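A day at the Vaher woolen mill
Posted Feb 14, 2024

I had been meaning to write this up ever since September, and every week something else got in the way (mostly the roof, which I will spare you). But a reader wrote to ask whether the Vaher mill is worth the drive, and I started typing a reply, and the reply got so long that I may as well put it where everybody can find it. Yes, it is worth the drive!

The mill sits at the bottom of a valley, past a village with one bakery and a very handsome bridge. Do stop at the bakery. I bought a caraway roll the size of my shoe and ate it on the bridge watching the river slide over the old weir, and I was so comfortable there that I nearly missed the start of the tour. They run it at 10 in the morning and again after lunch, and if you have the choice, take the morning one, when all the machines are going.

Our guide was Līga Grigaitė, who started in the spinning room straight out of school and now runs the finishing side. She has a quiet voice and the spinning room has a very loud one, so she does most of her talking out in the corridor and then takes you in to look. I liked this more than I expected. You walk in already knowing what you want to find, and you can just stand and let the noise go through you.

We began in the wool store, which smells wonderfully of sheep and a little of wet dog. The fleeces come in packed so tight that when a bale is cut open it seems to take a breath. Līga let us push our hands into three or four different kinds, and I would have told you beforehand that wool was wool. Well! One was as springy as a mattress, and another was so fine and slippery I kept wanting to go back to it. Mine is not a household of knitters, but I came away understanding how people get that way.

Then carding, which I think was my favorite. The wool goes in at one end in clumps and comes off the far roller as a web so thin you could read a newspaper through it, and then it is gathered up into soft ropes that look far too weak to be of any use to anybody. There is a man who walks up and down mending the breaks with a little roll of his fingers, so fast that I had to ask him to do it again. He did it again, and I still missed it.

The weaving shed has 13 looms, and the oldest, called Dresia by everyone who works there, is kept for the heavy blankets. The name was painted on her side long before any of the present weavers came, and they don't know where it came from. She shakes the floor. I stood by her for a good while with Carol Bainbridge, a retired schoolteacher who had come on the same tour with her sister, and we shouted pleasantly at each other without either of us hearing a word. Afterward, over coffee, we found we had both been talking about our grandmothers' blankets.

A few practical things, for those of you planning a trip. Wear flat shoes, as the stairs between the floors are steep and the boards have a slope to them. Bring a sweater even in warm weather; the dye house is hot but the wool store is like a cellar. Children are welcome from the age of 10, and there is a small table of yarn ends where they can fill a paper bag to take home — I filled one too, and have done nothing with it. The shop is in the old counting house and takes cards.

I bought a gray and rust blanket in the pattern they call Ornico, with a narrow stripe at each end, and it has been on my knees every evening this winter. It cost more than I had planned to spend. There were seconds on a shelf by the door for half the price, and Carol's sister, who has a better eye than I do, went through the whole pile and came out with a beauty whose only fault was one thick thread near the corner.

If you go, please ask for the morning tour and give Līga my best, and do let me know which blanket you came home with.

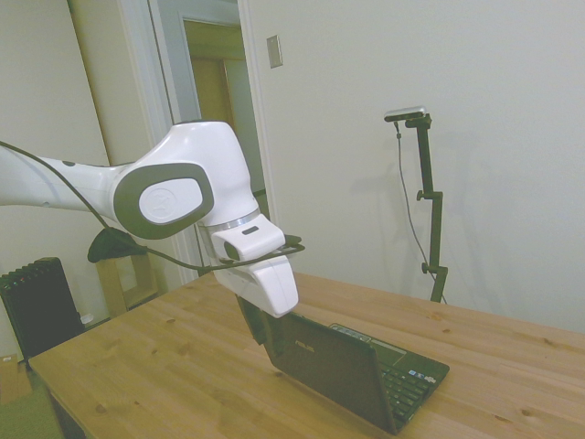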